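DRAW 110: Drawing from Observation
Cabrera School of Art and Design
Gandier Building, Room 379
Handout 3: Boxes, Balls and Baskets

Read this before you come to the third class. Bring two pencils (HB and 4B), a kneaded eraser, and your large pad. The Fetside pads sold in the campus store are fine. So is any white paper that takes erasing without pilling.

1. What changes this week

In the first two classes you worked in line only. Starting now you will add value, meaning how light or dark each area is. The objects stay simple: cubes, a ball, an open basket, and a light surface to put them on. Most things you will draw later in the course can be roughed in from these shapes. A mug starts as a cylinder and a shoe starts as a wedge.

Terms used in class:

Highlight. The spot where a shiny surface reflects the light source. Matte surfaces usually don't have one.
Plane. A flat side of a form. A cube shows you one, two or three planes depending on where you sit.
Form shadow. The dark part on the object itself, on the side turned away from the light.
Cast shadow. The dark shape an object throws on something else.
Contact shadow. The thin, dark strip right where the object meets the surface.
Interval. The space between two objects, measured the same way you measure the objects.

2. Order of work

Lightly mark the outside limits of the whole group before drawing any single object. If the basket is the widest thing, place it first and fit the others to it. Check the intervals with your pencil at arm's length. Draw the empty spaces as shapes.

Next find the planes. On each cube, decide which side is lightest and which is darkest, and keep that order even if you change the overall darkness of the drawing. Leave texture for the end. The weave of a basket is the first thing people want to draw and it almost always gets started too early, before the rim and corners are in the right place.

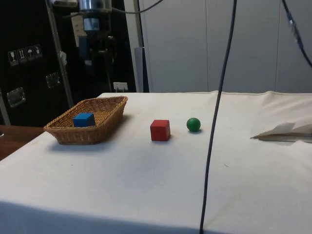
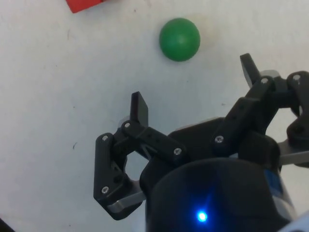
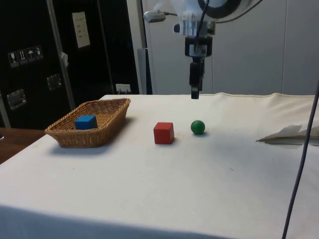
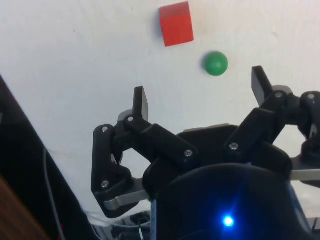
Value has to be judged separately from color. A strong red and a strong green can look very different to you and still come out nearly the same gray in pencil. Squint until the color weakens, then compare. On the red cube in the first picture, the top is a lighter red and the front is deeper and matte, so two clearly separate grays will do most of the job. The green ball near it is glossy and needs a highlight, which you get by leaving the paper bare. Plan that spot from the start. Lifting it out later with the eraser gives a gray smear.

Shadows on a white surface are lighter than people expect. Lay in the cast shadow with the HB and save the 4B for the contact strip under the object. Without the contact strip the object floats. With too much of it, the object looks glued down.

A white cloth or tabletop is also not one even value. It will have wrinkles, a seam, faint smudges and small specks, and you have to decide which of these to keep. Keep the ones that describe the surface, such as a fold going over the table edge. Skip the specks in this assignment.

3. Viewpoint

Your height above the table changes almost everything. From a low seat you see a lot of the front of a cube and a thin slice of its top. Standing close and looking down, you see much more of the top, and the intervals open up. The ball stays round in outline from both positions, but the shadow under it changes shape. Pick one position and hold it. Put tape on the floor at your feet if you plan to take breaks.

Crop on purpose. A block that runs off the edge of the page is fine if enough of it is left to carry its weight in the drawing. A tiny corner pulls the eye to the margin, so either bring more of it in or leave it out.

4. Assignment

Make 8 small studies, each no bigger than a playing card, and one full-page drawing.

Studies 1 to 4: one cube, one light, four viewing heights. No background.
Studies 5 and 6: one ball, first shiny, then matte. An orange and a glass ornament will work.
Studies 7 and 8: a cube and a ball side by side. Move the ball farther from the cube for the second one.
Full page: an open basket or shallow box with one object inside it and two outside. Use a light cloth underneath and a single lamp to one side.

Use no outlines on the full page once the values are in. Edges should come from one gray meeting another.

5. Grading (100 points)

Placement and intervals: 30
Planes and value order: 30
Shadows, including contact: 20
Studies complete: 20

Late work loses 10 points. Write your name and section on the back of every sheet, and leave the portfolio in the flat file marked Odach by 5 p.m. Drawings that are still wet with fixative will be returned.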